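Officer at the Lemieux station drove my uncle home, twice. Anybody know who she is? 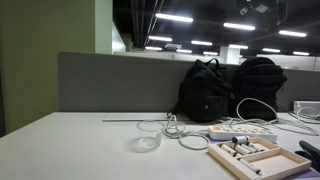
Two black backpacks on a desk by the gray partition.

marisol_k
Posting for my aunt, who doesn't do forums. My uncle is 81 and has started wandering. Last month he got all the way to the Lemieux bus station in his slippers, in December, with no coat. An officer sat with him for more than two hours, got him soup, and worked out where he lived from a pharmacy receipt in his pocket. Then the next week he did it AGAIN and the same officer drove him home a second time (and remembered he likes the radio on!). My aunt was so rattled she never got a name. She wants to write a proper thank you.

preditz_dad
Could be Officer Rocha. Matilde Rocha. She works evenings around there and she was great with my son when he missed the last 14 bus. Short hair, talks fast?

marisol_k
Talks fast, yes!! My aunt said she could barely get a word in. That might be her.

gus from Isach
Nice story and I'm glad he's ok, but isn't this the job? I don't get a thread when I fix somebody's furnace.

tinroof
Gus if you fixed my furnace and bought me soup I'd start you a thread tonight.

gus from Isach
Fine. My point is he got out twice in two weeks. The family needs a door alarm more than the cop needs a card. I went through it with my mother, I'm not trying to be mean.

marisol_k
You're not wrong. We put a chime on the front door after the second time and then found out he'd been going out through the garage. So now there's one on that too. 17 bucks each at the hardware store in Preditz.

lowell_ave
Please also sign him up for the county's wandering list if you haven't. You give them a photo and the places he tends to head for and dispatch has it ready. Took me one phone call for my dad. Was he going to the bus station for a reason? Mine kept walking to a job he retired from.

marisol_k
He drove for Simcombe for years so yeah, I think he figured he was late for his shift. Hadn't put that together until you asked. Calling the county in the morning.

preditz_dad
For the thank you, write to the station and put it to the shift supervisor, Arnaldo Mota. A letter to him goes in her file. If you just drop off cookies they get eaten and that's the end of it.

tinroof
Do both. There was a collection going for her too, wasn't there? Somebody at the diner said they had $300 in a jar.

preditz_dad
Pretty sure they can't take cash. The jar was for the winter coat drive, different thing.

gus from Isach
Second the letter. And put the dates in, they like dates.

marisol_k
Ok, letter it is, my aunt is already on draft two and it's four pages long. Will update if we hear back. Thanks everybody, you too Gus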